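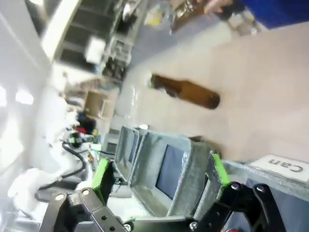
**图 1** 桌面上横放的棕色玻璃瓶，桌沿一排灰色分类筐，其中一只旁边靠着“Can”字卡。

## 4 三只筐，三个词

### 4.1 先说说桌子

写到第四节，终于可以聊我最想聊的部分了。前面讲回收率、讲文献、讲 Galtusholm 项目的来龙去脉，都是该交代的，可我真正花时间琢磨的是这么一件小事：一个人手里拿着一只喝空的瓶子，面前三只筐，筐前三张卡片，他怎么决定往哪儿放？

我们的桌子很普通，浅色台面，灰色的分类筐沿着桌边一字排开，卡片靠在筐身上，白底黑字，写着 Bottle、Plastic 和 Can。卡片没有粘死，就那么靠着，碰一下会歪，歪了就得扶。我一开始嫌它寒酸，想换成夹子夹的硬牌，后来在 Brellmont 那栋办公楼的茶水间里转了一圈，发现人家的标签也差不多这个待遇，有的卷了角，有的滑到两只筐中间，谁也说不清它管哪一边。那就留着吧！卡片会歪，本来就是茶水间日常的一部分，我舍不得把它修得太整齐。

桌上的东西也都是寻常货色：玻璃瓶、易拉罐、塑料水瓶，再加一些包装膜。挑物品的时候我有一点私心，就是希望它们尽量带着“用过”的样子。新瓶子太好认了，站得笔直，标签朝前，像货架上的样品，而茶水间里待扔的东西哪有这么体面（至少我自己扔的从来没有）。罐子要捏过，塑料瓶要压过，玻璃瓶没法捏，就让它躺着，或者站着但不带盖。

玻璃瓶我选了棕色的，这一点审稿时有人问过，顺便在这里答了。棕色玻璃在桌面上很显眼，形状又单纯，长脖子圆底，绝大多数人一眼就知道是什么。我需要这么一件东西垫底，让参加的人先有几次毫不费力的投放，手热起来，后面碰到难办的才显得出差别。

参加的人一共 30 位，都是从 Brellmont 的办公楼里请来的，茶水间他们天天用，垃圾天天扔。我们收到有效投放 611 件次。每个人想站哪儿站哪儿，想先拿哪件先拿哪件，我只请他们把桌上的东西收进筐里，别的不多说。指导语越写越短，最后一版只剩一句：“请把桌面收干净。”第一版可是有大半页的，连“如果您不确定请凭第一感觉”这种话都写进去了，现在回头看有点好笑，凭第一感觉这事一旦写在纸上，人就开始想什么叫第一感觉了。

### 4.2 Bottle 到底说的是什么

好，进入正题。三个词里，Can 最省心。金属罐子，捏扁也好，站着也好，躺着也好，大家伸手就放。我翻记录翻到后面都有点无聊了，罐子这一栏几乎没有故事可讲。

麻烦全在另外两个词上。Bottle 讲的是形状，Plastic 讲的是材料，两个词压根不在一条线上。玻璃瓶当然去 Bottle，包装膜当然去 Plastic，可一只透明的塑料水瓶呢？它既是瓶子，又是塑料，放哪边都说得通，放哪边也都有人皱眉头。

设计的时候我不是没看出来。Galtusholm 前期走访的几处茶水间里，这种混着来的标签多得很，形状一个、材料一个、品类再来一个，写标签的人多半是想到什么写什么，自己心里门儿清，用的人就得猜。我把它原样搬到桌上，想看看大家究竟怎么猜，猜的时候又拿什么当依据。

塑料瓶的投放记录有 155 件次，是全部物品里最热闹的一类。我们没有给它设标准答案，所以下面不谈对错，只谈去向和犹豫。犹豫是这么记的：手已经拿起东西，又在两只筐之间来回，或者停在半空，或者放进去又拿出来。判断由两个人分别看记录来做，不一致的再坐下来一起看一遍。这活儿枯燥得要命，但真能看出门道，有的人肩膀先转过去了，手还没跟上。

第一个有意思的地方，是瓶子被压过以后，去向会变。没怎么变形的塑料瓶，瓶口瓶身都清清楚楚，人们更容易把它叫作“瓶子”，往 Bottle 那边去。压皱了，拧成一团了，它就慢慢退回成一块塑料，往 Plastic 那边去。同样一件东西，只因为挨了一下捏，名字就换了！我自己在厨房里试过好几回，也是这样，瓶子一踩扁，我脑子里冒出来的词就成了“塑料”。

第二个地方更让我意外一点：筐里已经有什么，比卡片上写什么还管用。第一个人把塑料瓶放进了哪只筐，后面的瓶子就容易跟着去。我本来担心这会把数据弄得不干净，打算每投一次就清一次筐，试了半天，发现这么一清，整件事就假了。现实里的回收筐从来都带着前面的人留下的东西，人探头看一眼里头，比低头念卡片快得多。所以后来我们分了两种做法，一种开始时筐是空的，一种里面先放上一些塑料瓶和包装膜，分开统计。

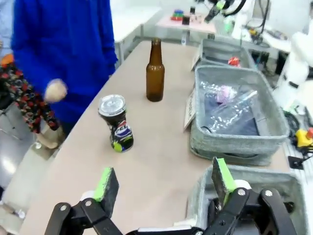 有位参加者后来在意见表上写道，卡片她其实只看了一次，之后就一直看筐里，“里面有瘪瓶子，我就知道瘪瓶子归这儿，写什么字我已经不关心了”。她还补了一句，说如果里面第一只瓶子就放错了，那她多半也跟着错到底，而且错得很安心。

我特别喜欢“错得很安心”这几个字，差点拿来当标题，合作者没同意，嫌不严肃。可它说的正是我想说的：人收拾桌子的时候要的是一个快快落定的理由，筐里现成的样子就是最便宜的理由。她那份意见表后面还有半页，抱怨楼里的纸杯没地方扔，跟本文无关，我抄下来转给了物业，也算有个交代。

先放了东西的那一组，犹豫明显少了，人们动作快，话也少。筐是空的那一组，常常有人把塑料瓶留到最后，先把罐子和玻璃瓶收完，再回头对付它。留到最后这件事我原先没打算记，看着看着觉得不记可惜，中途补进了编码表，前面的记录又从头看了一遍（对，又是那份枯燥的活儿）。

### 4.3 顺序、手边和顺眼

大家收桌子的顺序，大致有三种习惯，我给它们起了土气的名字。一种叫“近的先来”，手边是什么就拿什么，不挑。一种叫“同类一起”，先把所有罐子都收掉，再收别的。还有一种叫“烦的先走”，看哪件最碍眼先收哪件，横躺着快要滚的瓶子往往就是头一个。

同一个人也会在几种习惯之间换。东西少的时候多半是近的先来，东西一多，就有人开始归类，好像桌面满到一定程度，人自然想理出个头绪。我不敢把话说死，样本就这么多，而且物品怎么摆是我们定的，我们手上的随意也未必是真随意。我自己摆东西就有毛病，总爱把瓶子和罐子隔开放，被指出来以后才改成抽签定位置。

筐的先后次序也掺和进来。三只筐排成一排，中间那只天然占便宜，从哪儿伸手都不算远。我们让三个词轮流占中间的位置，Plastic 在中间的时候，塑料瓶往那边去得更顺；换成 Bottle 在中间，往 Bottle 去的就多些。两股力气叠在一起，一股是词义，一股是胳膊省事，哪股更大，靠现在的设计分不开，留给后面再做吧。

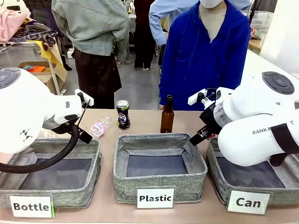
还有一件东西我一直想单独说，就是标签上的包装纸。塑料水瓶身上那圈商标纸，有人放之前会下意识去撕，撕到一半发现不好撕，又算了，就那么带着半截纸放进去。问他们为什么撕，回答五花八门，有说家里要求的，有说以前的单位这么要求的，还有一位想了想，说撕了看着像洗过。我听完笑了好一阵，但仔细想想很有道理，撕掉标签的瓶子光溜溜的，看着确实比原来更接近“可以回收”的样子。

瓶盖也是。盖子拧下来以后算什么？它是塑料，可它不是瓶子，于是在这张桌子上，一只塑料瓶有时候会被拆成两份，瓶身去 Bottle，盖子去 Plastic。拆的人通常拆得很有把握，一点不犹豫，好像材料和形状这两套规矩在他那里各管一段，互不打扰。我得承认，按卡片上的字来讲，他们可能是全场最守规矩的人。

### 4.4 换几张卡片试试

看完第一轮，谁都会想到去换标签，我们也换了。新的一组把 Bottle 改成了 Glass，Plastic 和 Can 不动，桌子、筐、物品都照旧，人也还是原来那 30 位，隔了一阵子再请回来。中间隔开是为了让他们忘掉上回的答案，不过我猜记性好的人不会真忘，这一点请读者心里有数。

换了词以后，塑料瓶的来回少了许多，多数人拿起来就往 Plastic 走。第二轮塑料瓶的投放是 164 件次，不计入前面的 611，因为物品清单略有增补，混在一起算不合适。编码时我一度觉得记录坏了，怎么看下去都是顺顺当当的，连手都不怎么停。

可是麻烦没有完全消失，它挪了个窝。Glass 写上去以后，问题跑到了那些看起来像玻璃的透明塑料上，远看分不清，拿到手里一掂才知道。于是犹豫从“放哪儿”变成了“这是什么”，位置也从筐口提前到了桌面上：人先拿起来，捏一下，听个响，再走。捏一下听个响，这个动作在第一轮里很少见，第二轮里常见，我觉得它挺迷人的，词一换，连手上的动作都跟着换了。

Radulović 回收站的同行看了我们的初稿，关心的是另一头的事：分到筐里的东西最后还要再分一遍，前端那点犹豫值不值得省？我觉得问得在理。站里的人不在乎你叫它瓶子还是塑料，他们在乎的是玻璃别混进塑料里，压过的罐子别夹着别的东西。按这个要求回头看，第一轮里塑料瓶放进 Bottle，就和玻璃混到一处去了，这是他们最不想见到的。第二轮的 Glass 至少把这一条挡住了大半。

所以要我给茶水间写标签，我会三张都写材料，别一张写形状、一张写材料。字写大一点，靠在筐前就行，歪了扶一扶。再往筐底先放一两件放对了的东西，早上放，比如八点多人还没来的时候，后来的人自然会照着做。Amport 供应的那种带盖的分类箱我们也借来试过，盖子把里面遮住了，人看不见前面的人放了什么，又只好回去念卡片，动作一下子慢了。样本太少，数字就不列了，只当是个提醒。

### 4.5 几处没做好的地方

物品太干净。我们用的瓶罐都冲洗晾干过，现实里的瓶子常剩着一口汽水，有没有剩水多半会影响人拿它的方式，也会影响他想不想多走一步。这一条我惦记了很久，可桌子是借的，弄得黏糊糊的不好还。

卡片只有英文。办公楼里用英文标签的不少，参加的人也都认得，但“瓶”和“塑料”在中文里的分量跟 Bottle 和 Plastic 不见得一样。中文里我们随口就说“塑料瓶”，材料在前，形状在后，两样都齐了，单拎出一个“瓶”字来贴在筐上，反倒有点怪。换成中文卡片以后，犹豫会不会落在别处，我很想知道，下一轮已经在备卡片了，字体还没定。

最后是站位。有人习惯从桌子侧面收，有人绕到筐这一边来收，看到的卡片方向不一样，从背后看的人根本读不到字，只能看筐里。编码表里有站位这一栏，可惜前期填得不全，能用的部分放在附录 B，第五节讨论“看筐”和“看字”时会再用到。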